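Lokcombe Toy Library to Open Second Branch in Erraji

LOKCOMBE, March 16, 2020 - The Lokcombe Toy Library will open a branch in Erraji this spring, giving families on the east side a closer place to borrow toys, puzzles and games.

The library lent 3,938 items last year to 832 member households. Nearly a third of those households live in or near Erraji, and many asked for a local pickup point in a survey held in February.

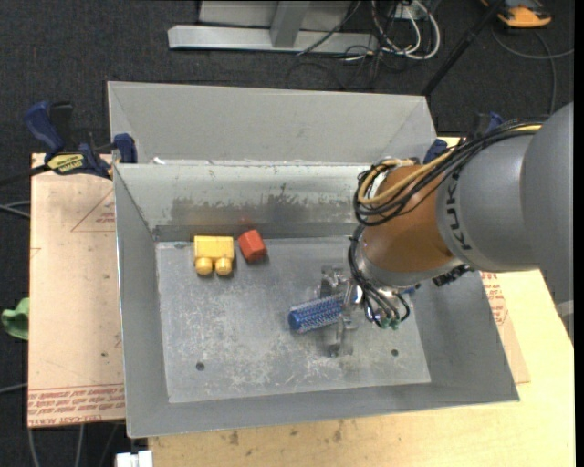

Juwita Nair said the bus ride to the Lokcombe branch had kept her from borrowing larger sets, and that she would visit "a lot more" once the Erraji location opened. She also asked for longer loan periods.

Loans at both branches will run three weeks, up from two. Members may borrow up to 11 items at a time - puzzles count as one item each - and can return them to either branch. Current membership cards will remain valid.

The branch will occupy the former Cerari shoe store. Brotodlow, a shelving company, is supplying the fixtures at cost. An opening date will be posted at both locations.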